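Furniture & Fittings > Seating > Stacking Chairs

Prastow Stacking Chair, Series 2

The Prastow Series 2 is a general-purpose stacking chair for assembly halls, places of worship, lecture rooms and public meeting spaces. It is supplied to institutional purchasers throughout the region from the Dornico warehouse in Cerkville.

The frame is formed from round steel tube, welded at all joints and finished in powder coat. Seat and back are molded in a single piece with a shallow front edge, which reduces pressure behind the knee during longer sittings. An upholstered version is available with a removable seat pad in wool blend or wipe-clean vinyl.

Seat height is 46 cm. Chairs may be stacked up to 4 high on the floor, or higher on the matching trolley, which must be ordered separately. Linking brackets are fitted to both sides of every chair and fold beneath the seat when not in use. Purchasers who intend to set out fixed rows should confirm local requirements for aisle width and row length before placing an order.

Standard colors are slate, oat, dark green and brick. Other colors can be produced for orders of 200 chairs or more. Color matching to existing stock of the earlier Series 1 cannot be guaranteed, as the pigment supplier has changed. The two series can be linked to one another but should not be stacked together.
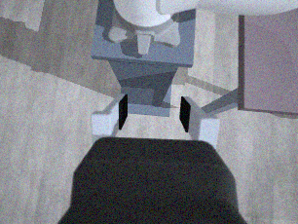 Replacement glides, brackets and seat pads are held in stock and may be ordered by institutions that purchased through another dealer. Please quote the code stamped on the underside of the seat. Worn glides should be replaced in full sets, particularly on timber floors.

Frames are covered for structural failure under normal indoor use. The warranty does not extend to fading, outdoor storage, or damage caused by stacking above the stated limit. Delivery is to a ground-floor entrance. Placement in upper rooms can be arranged for an additional charge if requested with the order.

Related items
Prastow Chair Trolley
Prastow Folding Table, Rectangular
Lukáč Lectern, Oak
Lukáč Coat Rail, Freestanding
Replacement Glides, Felt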